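The Long Way to a Short Commute

By Jomar Lumbao
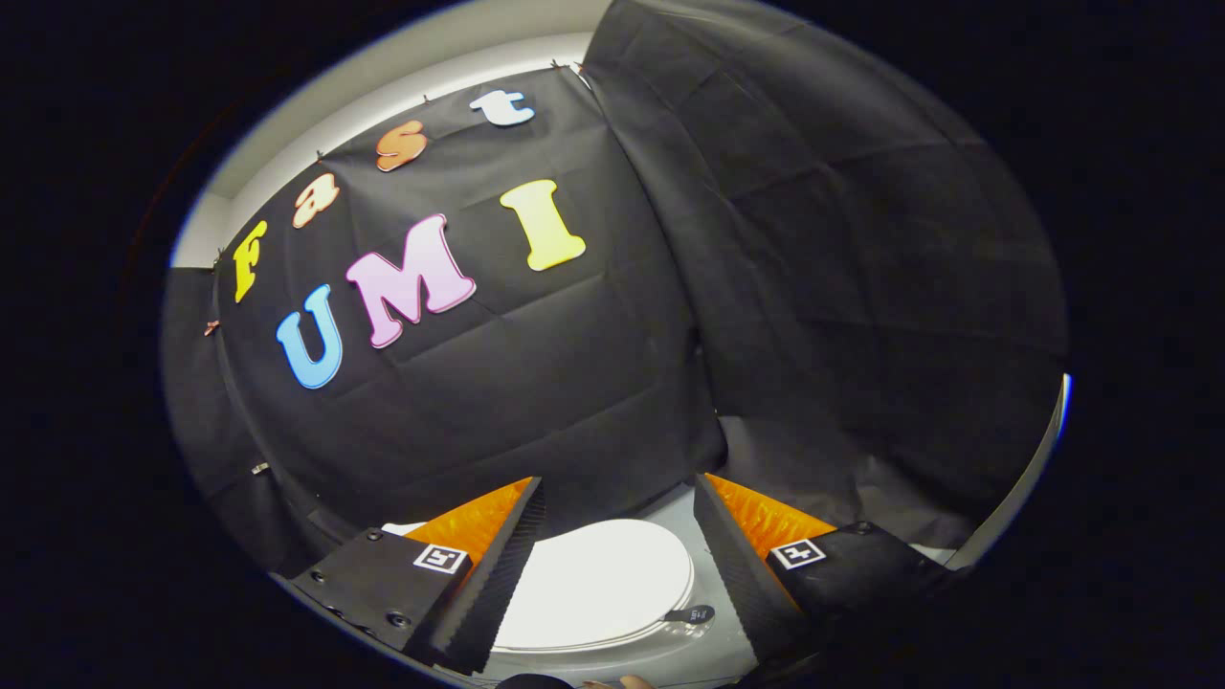 Martti Kokkonen sold his car in the spring and has not missed it much. He lives in Ganda, 2 miles uphill from the train, and for 22 years he drove down to the station every morning and paid to park there.

Now he walks. The trip takes longer, and he leaves the house before the paper comes. "I see the same people every day," he says. "I used to see the same bumpers."

The station lot at Londora has 700 spaces, and most are taken before the second train. The town has talked about adding a deck. Residents on the lower streets are against it, mainly over traffic, and the plan has been put off again until April.

What the town has done is fix the footpath. It runs behind the old Cullura warehouse and comes out beside the tracks. For years it was mud and broken steps. It now has gravel, a handrail and lights, though two of the lights were out on the evening I walked it with Kokkonen.

He had advice for anyone thinking of trying it. Keep a pair of dry socks at work. Buy the good umbrella. On ice, take the road – the steps are salted late, and the handrail stops short of the bottom.

His wife still has her car. They use it for groceries and for visits to her sister, and he rides in the passenger seat.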